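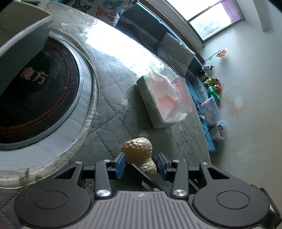
手持ちグリッパによる家庭内把持データ収集の機材計画
プロジェクト実習 最終報告書

班員:Tsion Birhane、Kelechi Nwankwo、Joaquim Sampaio
指導:Morenike Adeyemi
提出日:2020年8月4日

1. 本報告の範囲

本班は、手持ちグリッパを使って一般の住居で把持動作を記録するための機材を検討し、購入計画をまとめた。把持の学習や認識の性能評価は次年度の班が担当するため、本報告では扱わない。対象は、グリッパ本体、指パッド、カメラ、記録媒体、電源、把持対象物、運搬用品、保守部品である。

実習の開始時点で決まっていたのは、収集場所が住居の居室であることと、収集本数の目標が200本であることの二点だった。1本は、対象物をつかみ、持ち上げ、別の場所に置くまでの一続きの記録を指す。予算の上限は途中で一度見直しがあり、7月の中間発表の後に現在の枠組みになった。以下では見直し後の条件で書く。

2. 前提条件

収集は、ベッド、机、床、棚の前など、住人が普段使っている場所で行う。専用の実験台は持ち込まない。家具の配置を変えないことも条件に入れた。このため、固定式のアームと架台は早い段階で候補から外れた。搬入と設置だけで半日かかり、ベッドの上のような柔らかい面には設置できない。

グリッパは操作者が手で持つ。カメラはグリッパ側に取り付け、指先と対象物が常に画面に入るようにする。外部からの撮影は行わない。操作者は1名、記録係は1名とし、1か所の訪問は2名で完結させる。

住居での記録には私物が映る。同意書の書式はFunmilayo Ojo氏(学科事務)に確認してもらい、印刷費と保管用の鍵付きケースを計画に加えた。鍵付きケースは当初の一覧になく、後から追加した品目である。

3. 必要機材の洗い出し

3.1 グリッパ本体

候補は、完成品のPrilten、部品キットのStirkance、学科の工作室での自作の三つとした。

Priltenは組立済みで届き、箱から出してその日に使える。指パッドは専用品で、他社品との互換はない。価格は三案の中で最も高い。

Stirkanceは部品で届き、組立と調整に一人で2日かかる。リンク部のねじは汎用品で、緩んだときに手元の工具で締め直せる。指パッドの取付部は寸法図が公開されており、パッドだけを自作することもできる。

自作案は材料費が最も安い。ただし、左右の指の動きをそろえる調整に時間がかかる。昨年度の班の引継ぎ資料にも、完成が遅れて収集日数が削られたとある。同じことを繰り返すおそれがあると判断し、採用しなかった。

3.2 指パッド

指パッドは消耗品として扱う。柔らかい材料ほど小物をつかみやすいが、表面の傷みも早い。凹凸のある対象物では接触する面が限られるので、パッドの厚さに余裕がほしい。布やほこりの多い場所では表面に繊維が付き、つかむ力が変わる可能性がある。訪問先ごとに拭き取りを行い、傷が見つかった時点で交換する運用とした。

交換の頻度は推定が難しかった。メーカーの資料には使用回数の記載がなく、班内で意見が割れた。Nwankwoは多めの購入を主張し、Sampaioは初回を少なくして追加発注する案を出した。納期を問い合わせたところ、追加分の到着まで三週間かかるとの回答があり、初回に多めに買うことにした。

3.3 カメラと記録媒体

カメラは広角のものを選んだ。指先に近い位置から撮るため、画角が狭いと周囲の家具が映らず、場所の違いがデータに残らない。窓のある部屋では明るい面と暗い面が同時に入るので、露出を手動で固定できることも条件とした。自動露出のままでは、グリッパの向きを変えるたびに画面の明るさが変わる。

記録媒体は1訪問につき1枚を割り当て、訪問中の上書きを禁止する。必要枚数は訪問数に予備を足した数になる。使用済みの媒体は、二か所への複製が済むまで初期化しない。複製先の外付けディスクは学科の備品を借りる予定で、購入品には含めていない。

3.4 把持対象物

対象物は、訪問先にあるものと、班が持参するものを併用する。持参品は同じものを全訪問先で使い、場所の違いだけを比べられるようにする。品目は日用品と小型の玩具を中心に35点とした。

選定では、形、大きさ、硬さ、表面の粗さが偏らないようにした。単純な箱や円柱だけでは、つかむ向きの違いが出にくい。くびれのあるもの、左右で太さの違うもの、表面に細かい凹凸のあるものを意識して入れた。つぶれやすいものは同じ品を複数用意する。刃物、ガラス製品、液体の入った容器は除外した。

購入先は一つにまとめず、大半を近くの量販店でそろえる。対象物の費用は一点ごとに見れば小さいが、合計すると運搬用品より高くなった。計画の初版ではこの費目を雑費に入れており、中間発表でAdeyemi先生から独立した費目にするよう指摘を受けた。

3.5 電源、運搬、保守

電源は充電池とし、訪問先のコンセントは使わない。運搬には硬い箱を使い、グリッパは指を閉じた状態で収める。保守用には、ねじ、六角レンチ、拭き取り用の布、粘着クリーナーを用意する。ねじは種類別の小袋に分けて箱のふた側に入れる。

4. 調達方法の比較

調達先として、機器商社のClasdaleと、大学の共同購入窓口を通す方法を比べた。Clasdaleはグリッパとカメラを一括で扱い、見積書も一通で済む。共同購入は単価が下がるが、発注の締切が月に一度しかなく、締切を過ぎると一か月待つことになる。

結果として、グリッパ本体、指パッド、カメラはClasdaleから購入し、記録媒体と充電池は共同購入に回すことにした。記録媒体は代用品がすぐ手に入り、到着が遅れても練習の妨げにならない。

レンタルも検討した。短期であれば費用は抑えられるが、指パッドの摩耗が原状回復の対象になるか、契約書の文面からは判断できなかった。問い合わせへの回答が提出までに得られなかったため、本計画では購入を前提とする。

5. 予算配分

見直し後の予算枠に対し、計画額は83%である。残りは予備費とし、指パッドの追加とカメラの修理に優先して充てる。配分は大きい順に次のとおりである。

グリッパ本体
カメラおよび取付具
指パッド
記録媒体
把持対象物
充電池、充電器
運搬箱、鍵付きケース
保守用品、印刷費

グリッパは2台購入する。1台は収集用、もう1台は予備で、練習にも使う。予備を持たない案では本体の費用が半分になるが、故障時に訪問の予定をすべて組み直す必要がある。住人との日程調整に最も手間がかかることを考え、予備を残した。

機種はStirkanceとした。Priltenを2台買うと予備費がなくなり、1台では上記の理由で条件を満たさない。組立にかかる日数は、訪問先の募集期間と重ねて吸収する。

6. 日程

発注後の流れは、受入検査、組立、操作の練習、試行、本収集の順とする。受入検査では、左右の指パッドが平行に閉じるか、リンクに引っかかりがないかを見る。カメラは取付具に固定し、指先が画面に入る位置で印を付ける。位置がずれると訪問先ごとに見え方が変わるため、訪問の開始時に毎回この印を確かめる。

試行は学生寮Iyamuの居室を借りて行う。寮の管理室からは、共用部での記録は不可、居室内は入居者の同意があれば可との返答を得ている。試行で使った媒体は本収集に数えない。

7. 残った課題

指パッドの交換頻度は、試行が終わるまで確定しない。次年度の班には、交換した日と訪問先、そのときの傷の状態を記録してほしい。記録用の表は共有フォルダの「保守」に置いた。

訪問先での片付けと拭き取りの時間も見積もりに入っていない。一日に訪問できる件数に影響するため、試行の際に計測する必要がある。

カメラの取付具は、Clasdaleの担当者からStirkanceに適合するとの説明を受けたが、現物合わせはしていない。適合しない場合は工作室で中間板を製作する。図面の下書きはBirhaneが保管している。

8. 分担

Birhane:機種の比較、取付具の図面、第3章の執筆
Nwankwo:見積依頼、予算表、第4章と第5章の執筆
Sampaio:把持対象物の選定、寮との連絡、第2章と第6章の執筆
第1章と第7章は三名で執筆した。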